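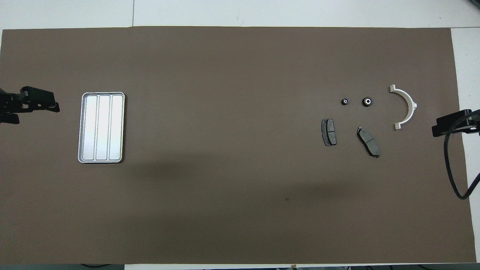 Nokuthula Radebe wrote that the old edition of this guide let you load the tray before the parts had been checked, and that on her bench this had twice put a worn bushing in with the new ones. The order of work in this section has been changed. Parts are now laid out and checked on the mat first, and the tray stays empty until Procedure 4.4.

Section 4. Laying Out and Traying Brake and Bushing Parts

4.1 Scope

This section covers the Rilusden bench mat and the Rilusden three-compartment tray when used for small brake and suspension parts: pads, rubber bushings with a metal center sleeve, and half-ring brackets. For calipers, rotors, and anything over the tray load limit, use Section 5. For hardware (pins, clips, shims), use the lidded cups in Section 6.

Mat: Rilusden 485, order code Flevel 101
Tray: three parallel compartments, metal, raised rim
Surface: flat table or bench, clean and level

The tray is open and has no latch. It does not replace a storage box and should not be used to carry parts between buildings.

4.2 Preparing the table and mat

1. Clear the table and wipe it with a dry, lint-free cloth. If there is oil on the surface, use a mild degreaser and let the table dry fully before going on.

2. Unroll the mat with the textured side up. If it has been stored rolled, leave it flat overnight. A mat that still curls at the corners may be weighted, but remove the weights before parts are laid out.

3. Position the mat so that a strip of table shows along the front and the back. The mat must not hang over any edge of the table.

4. Where the table is made of two tops pushed together, check that both are at the same height. Run a flat hand over the joint. A step that can be felt through the mat must be corrected at the table legs.

5. Wipe the mat.

Note: The edges of the mat are cut, not bound. A slightly uneven edge does not affect use. Do not trim it.

Note: Darker areas may develop on the mat with use. If an area feels tacky or leaves a mark on a white cloth, wash the mat as described in 4.6. If the cloth stays clean, no action is needed.

Caution: Do not use brake cleaner on the mat. It softens the surface, and the softened surface will mark friction material.

4.3 Laying out the parts

6. Place the tray on the left side of the mat with the compartments running away from you, front to back. Leave a hand's width between the tray and the nearest part. Left-handed users may reverse the layout, but the whole layout must be reversed, including the parts.

7. Check that the compartments are empty and dry. Look into the rounded corners, where grit collects.

8. Set the bushings down toward the back of the mat, on the right half. Stand each one on its flat face where the shape allows. If there are two sizes, keep the smaller to the left.

9. Set the half-ring bracket to the right of the bushings. Either direction is acceptable for the curve. The end tabs should lie flat on the mat – a bracket that rocks when pressed at one tab is bent and goes back to stock.

10. Set the brake pads below the bushings, toward you, with the friction surface showing. Pads do not have to be parallel. They must not touch each other or overlap.

The layout at the head of this section has the tray on the left and the bushings, bracket, and pads on the right. Small differences in angle or spacing are not faults.

Caution: Handle pads by the backing plate. Skin oil on the friction surface can cause noise after fitting. If a friction surface has been touched, set the pad aside and follow the pad maker's instructions.

Caution: Used pads carry dust. Do not blow dust off the pads or the mat with compressed air, and do not dry-brush them. Use a damp cloth and bag it after use.

11. Check each part where it lies, in this order:

Bushings: Look for splits in the rubber and for rubber lifting from the sleeve. Press the sleeve with a thumb. It should not slide.

Bracket: Look at the bends next to the tabs for cracks.

Pads: Look for chips along the center groove and at the corners. Look at the side of the pad for any gap between the friction material and the backing plate.

12. Move any rejected part off the mat. Do not turn it over or push it to one side as a marker.

13. Wait until every part has been checked before picking up the first part for the tray.

4.4 Loading the tray

The compartments are assigned from left to right. The same assignment is used on every bench in the shop, whatever job is being done.

Left compartment: bushings
Center compartment: bracket
Right compartment: pads

14. Load the bushings first. Lower each one into the left compartment and stand it on its flat face. Do not drop it. The metal floor will not be harmed, but the sleeve edge can burr.

15. Load the bracket into the center compartment with the tabs toward you. If the bracket is wider than the compartment, turn it so that the tabs run along the length of the compartment. Do not rest it across the dividers.

16. Load the pads into the right compartment, one behind the other, friction surface up. If the second pad does not fit without overlapping the first, stop and use a second tray.

17. Look over the mat for anything left behind. Grit and rubber crumbs count. Wipe them up before the tray is moved.

18. Attach the job tag to the rim. Write the job number and the initials of the person who did the check in step 11, which may not be the person who loaded the tray.

Note: Do not line the compartments with paper towel. Lint sticks to friction material, and the parts sit too high against the rim.

Note: Matching sets stay together. If one pad of a pair is rejected, tag the other and hold it. Do not make up a pair from two boxes even when the part numbers agree.

4.5 Moving the tray

19. Lift the tray with both hands, one at each short end. Do not lift it by a divider.

20. Keep the tray level. Parts with round sides will roll at a slight tilt, and the rim is there to catch a rolling part, not a falling one.

21. Set the tray down on a surface at least as deep as the tray. On the Galindo cart this means the top shelf only.

Caution: Do not stack loaded trays. Empty trays may be stacked up to a height of 200 mm.

4.6 Cleaning

22. Empty the tray, then wash it in warm water with a small amount of dish soap. Rinse and dry at once. Water left standing in the compartments leaves spots, which are harmless but look like oil when the next person checks the tray.

23. Wash the mat flat on the table with a damp cloth and the same soap. Work from the back edge toward you. Do not soak it and do not put it in a parts washer.

24. Let the mat dry uncovered. Lift one corner to check that no water is trapped underneath.

25. Replace the mat when the texture is worn smooth in the work area, or after 100 washes if the shop keeps a wash record.

Caution: Do not use steel wool on the tray. Loose fibers get into bushings and under pads.

4.7 Common problems

Bushings roll in the tray.
The bushings are lying on their sides. Stand them on the flat face. If the face is not flat, place them at the far end of the compartment and keep the tray level.

The mat slides when parts are picked up.
There is dust or degreaser film under the mat. Lift the mat, clean the table and the underside, and dry both.

The mat has a ridge down the middle.
See step 4. If the table tops are level, look for tape or a label on the table under the mat.

The bracket sits on top of the dividers.
It has been placed crosswise. See step 15.

Pads leave gray marks on the mat.
This is normal with new friction material. Wash the mat before laying out light-colored parts.

The tray rocks on the mat.
Check the underside for grit. If the tray still rocks on bare table, the floor is bent. Withdraw it from use and do not hammer it flat.

4.8 Changes in this edition

September: loading moved from before the check to after it (4.4). Step 13 added. Compartment assignment fixed left to right; the earlier wording allowed each bench to choose. Rule on paper towel added after a question from Senan Ó Briain. Replacement mats and trays are ordered from Kaltano under the codes listed in Appendix B.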